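# Chapter 12: Settling and Soothing in the First Six Months

**Before you read**

Think of the last time you saw an adult calm a crying baby. What did the adult do first, and how long did they keep doing it before they tried something else? Write down two or three sentences. You will use them again in Section 12.2.

**Key terms:** cue, self-soothing, co-regulation, overtired, fussy period, swaddle, hand-off

## Opening case: the Tô household

Bình Tô went back to work in June, when his daughter was ten weeks old. He worked evenings at a print shop in Walau and was home in the mornings. His wife had the opposite schedule. Between them they had a good plan for feeding and a good plan for diapers. They had no plan for the stretch before dinner, when the baby cried hard on most days and neither of them could find a cause.

Bình tried rocking, then singing, then a pacifier, then a walk down the hall, all inside five minutes. The baby cried harder. A visiting nurse from the Trornlow Family Center watched this on her second visit and asked him to do one thing only: hold the baby against his chest in a dim room and keep the same slow sway going. She asked him to stay with it longer than felt natural. The crying eased, came back, and eased again. By the end of the visit the baby was quiet but awake.
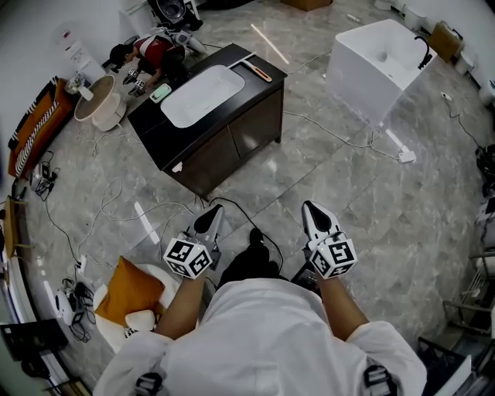 The nurse wrote in her notes that the family did not need a new method. They needed fewer changes per minute and a way to trade places when one parent was worn out. Both ideas come up many times in this chapter.

## 12.1 Why young babies cry

Crying is a late signal. Most babies give smaller cues first, such as turning the head away, yawning, sucking on a fist, or going stiff in the arms. A caregiver who learns these cues can often respond before full crying starts. Learning them takes weeks, and the cues differ from one baby to the next. A yawn may mean tired in one baby and bored in another.

The common causes are familiar: hunger, a dirty diaper, gas, being too warm or too cold, too much noise, or simply being tired. A caregiver should check these first and in a steady order. The order itself matters less than using the same one each time, so that nothing gets skipped at three in the morning.

Some crying has no cause that anyone can find. Many healthy babies have a fussy period late in the day. It usually grows over the first weeks and then fades. Parents often blame themselves for it, and students who go on to work with families should be ready to hear that.

Crying that sounds very different from usual, or that comes with fever, vomiting, a weak suck, or trouble breathing, is a medical matter. Do not try to soothe it away. Call the baby's doctor, or emergency services if breathing is affected.

## 12.2 What soothing does

A newborn cannot slow down alone. The adult's warmth, voice, and steady movement do part of the work, and this is called *co-regulation*. Over many months the baby takes over more of it. Sucking on fingers or looking away from a bright window are early forms of *self-soothing*.

Return to the sentences you wrote before reading. If the adult you described switched methods quickly, compare that with the opening case. A tired baby has to adjust to each new motion or sound, and adjusting takes effort.
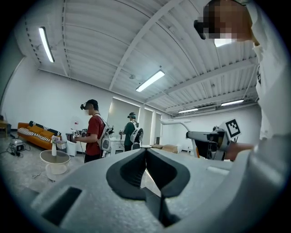
Swaddling helps some babies in the early weeks. A swaddled baby is always placed on the back, the wrap is kept away from the face, and there is room for the hips to bend. Swaddling stops at the first sign that the baby is trying to roll. Section 12.4 covers sleep surfaces in more detail.

## 12.3 When the caregiver needs a break

A crying baby raises an adult's heart rate and shortens patience. This happens to experienced parents too. The safe response is a *hand-off*: give the baby to another calm adult and leave the room. If no other adult is there, put the baby on the back in an empty crib, close the door, and step away for a few minutes. Then go back and check.

Never shake a baby. Shaking for even a few seconds can cause lasting brain injury or death.

Families do better when the hand-off is agreed on ahead of time. In the Tô household, either parent could say "your turn" and the other would take over without asking why.

**Try it:** Interview a parent or child care worker about the hardest part of the day with a young baby. Bring one page of notes to class. The Szekeres cue chart on page 306 can be used to sort the answers.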